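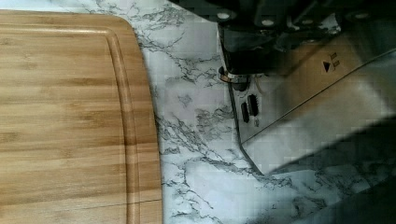
Bamboo cutting board, rounded corner and juice groove.

Trernwood Sketchbook Pages

README and data card
Last revised 23 June 2021
Maintained by Frøydis Tveit and Thaddeus Sorensen

What this is

Scans of 2,379 sketchbook pages, mostly watercolor and pencil, drawn outdoors in and near Trernwood by 37 people who meet to draw. Each scan comes with a row of metadata. The set was put together so that members could look up who had drawn a given spot and in what season. It has since been passed around as a resource for studying "how people see a place." We have doubts about that second use and have tried to spell them out below.

Files

pages/ holds the scans, one file per page, scanned at 300 dpi.
pages.csv holds the metadata.
artists.csv matches artist codes to names, for those who agreed to be named. The rest have a code only.
places.txt is the list of place names as people wrote them, uncorrected.
notes_vidar.txt is Vidar Lunde's running log from the scanning. It is out of order and worth reading anyway.

Columns in pages.csv

page_id: Stable. Gaps in the numbering are pages that were withdrawn.
artist: Code, see artists.csv.
place: Free text. "Findden steps," "steps at Findden" and "the Findden stairs" are the same steps. "Findden wall" is two different walls.
month: As written on the page, or as the artist remembered it. The column does not say which.
medium: One of watercolor, pencil, ink, mixed. See the complaints further down.
finished: yes or no, according to the artist.
mood: Please don't use this column.

About the mood column

Wenche Lundgren and Borghild Lundgren filled it in separately for a first batch, then compared. They disagreed so often that the sensible step would have been to drop it. It was kept because someone had already built a chart from it. The chart shows that gray skies are sad. We could have guessed that without a chart, and since both of them could see the skies while tagging, I don't see what it proves. The values in the released file are Borghild's. Wenche's are in mood_alt, and you may enjoy comparing them more than using either.

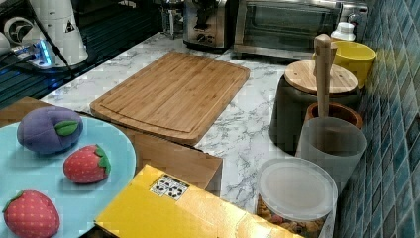 The medium column has a similar weakness, though a milder one. A pencil drawing with a single wash over it was called pencil by some artists and mixed by others. Water-soluble pencil went wherever the person felt it belonged. If you need to separate wet work from dry, look at the scans yourself. Sorting by medium and trusting the result will give you a clean table and wrong answers.

Color

Do not measure color from these files. Two scanners were used and only one was ever calibrated. Pale washes suffer most: the thin yellows people lay down first are close to gone on many pages, and the paper comes out bluer than it is. We were offered a correction script called Kramer, which is supposed to fix this. I ran it on a handful of pages and held the originals beside the screen. The blues got better. The yellows did not come back, and I don't think they can, as the scanner never recorded them. Corrected versions are not included.

Place matching

There is an optional file, triver_matches.csv, made with Triver, a matching tool Thaddeus wrote to group pages showing the same view. He is more hopeful about it than I am. It does well on rooflines and the bridge. On trees it is close to guessing, and it treats one member's very consistent way of drawing clouds as a location. Treat the groups as suggestions. He will be adding a confidence value in July, and I have asked him to say what the number means before he adds it.

What the set leaves out

Pages people disliked. Contributors chose what to hand over, and nearly everyone held back their failures. Any claim that the group "improved over time" should be read with that in mind.

Winter. There are winter pages, but not many, and most were drawn from inside parked cars. The low viewpoint and the slanted window edge belong to the car.

Anything less pretty. The harbor shows up again and again and the bus depot hardly ever. If you work out a "favorite places" ranking, you are also measuring where there is a bench and a bit of shade.

Uses we think are fair

Finding drawings of a known spot. Teaching beginners how differently several people handle the same wall. Practice material for cataloging, where the messy place names are a help.

Uses we would argue with

Personality or mood studies. Training anything that claims to date a drawing by style. Ranking artists.

Permissions

Contributors keep the rights to their pages. You may view, print for a class and quote single pages with the artist code. Ask before publishing more than that. If someone withdraws a page we remove it, and we ask you to remove your copy too. We have no way of checking whether anyone does.

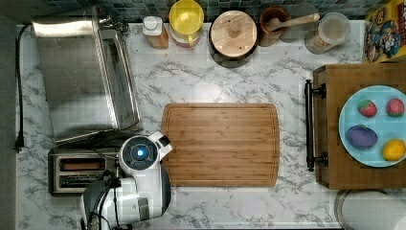 Kitchen counter with toaster oven, two-slot toaster and cutting board.

Corrections

Send them to Frøydis with the page_id and what you think is wrong. Say how you know. "It looks like Findden to me" has been received several times about a page that was drawn on vacation and should not have been in the set at all. That page is now withdrawn. Corrections to the mood column will be read but not applied.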